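About Flodham Table & Board

We started in November, in the back half of a feed store on Polat Street, with 2 benches, a secondhand planer and far more orders from cousins than we knew what to do with. Piret Dambrauskienė had been making cutting boards for her neighbors for years by then, and it was her mother-in-law who finally told her to put up a sign – so she did, and the sign is still over the door, a little crooked.

These days there are 26 of us, counting the Etberg shop, and we still glue up every tabletop by hand and let it rest 4 days before anyone goes near it with sandpaper. Folks ask if that's really needed. We think so, and we'd love to tell you why over coffee, if you have a while!

We're always glad to have visitors, so please come by, bring the kids, and feel free to touch the wood.
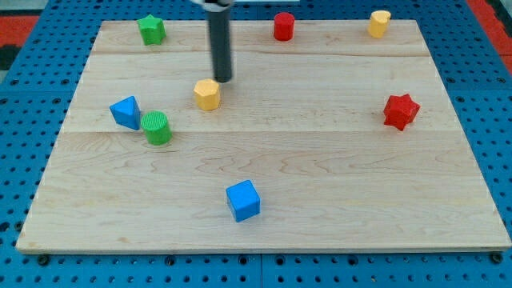 Find Us

Flodham, next to the Zonby bakery. Park around back.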